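Search this notebook Search Clear

Thursday, September – glue trials, carried on from last page

Started late, 8:40, the humidity meter was dead again. New battery in. Hide glue from the old tub on the back burner, fresh batch soaking since last night. Ngozi wants the numbers for the Carroll chairs before we commit to anything so this is the priority, drawer runners can wait.

Joints today are all ash, mortise and tenon, same cut list as before. Ximena cut the tenons a hair fat this time. Good. The last lot slid in dry with no push at all and I don't trust any of those results, crossed out in the table.

Old tub: first joint let go at 204 pounds. Clean break along the glue, hardly any fiber pulled. Smelled off too. Second one held to 307, some wood tore at the shoulder. Not happy with the spread. Tossing the old tub. (Cathal says strain it and keep it for rubbing blocks – fine, but LABEL it.)

Fresh batch: 459 on the first pull, and the ash split before the glue did. Second sample still in clamps, I knocked it when moving the bench hook so may have to redo it. Leave overnight regardless.

Pot ran too hot for a while before lunch. Dial says one thing, thermometer says another. Trust the thermometer. Turned it down two notches and it settled. Somebody please write the right setting on tape and stick it to the pot, I keep forgeting.

Warmed half the parts with the heat gun first and left the others cold. Warm ones gave me much longer to get the clamp on. Cold ones were gelling before I had the second cheek covered. For the chairs warm everything, both halves, do the back legs first.
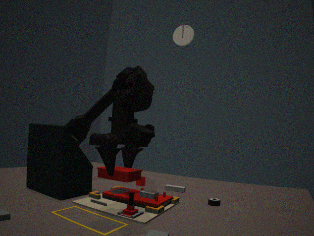
Clamp pressure next. I think we overdo it. Squeezed one sample hard enough that most of the glue ended up on the bench, and that one is going in the tester tomorrow with the rest. If it comes out weak I will bring it up with Jarosław, who cranks everything till it creaks.

Oltent quote came in for the seat blanks, 3190 for the lot, delivery extra. Orla thinks Stestgate will beat it. Have not heard back from them. Asked for kiln dried both times, need that in writing.

To do
– pull the overnight samples, write down wich ones were warmed
– more granules, nearly out
– sharpen the half inch mortise chisel, it's tearing at the bottom
– ask Ngozi if the stretchers get pinned or just glued. Changes the whole order of assembly so need to know before I cut the legs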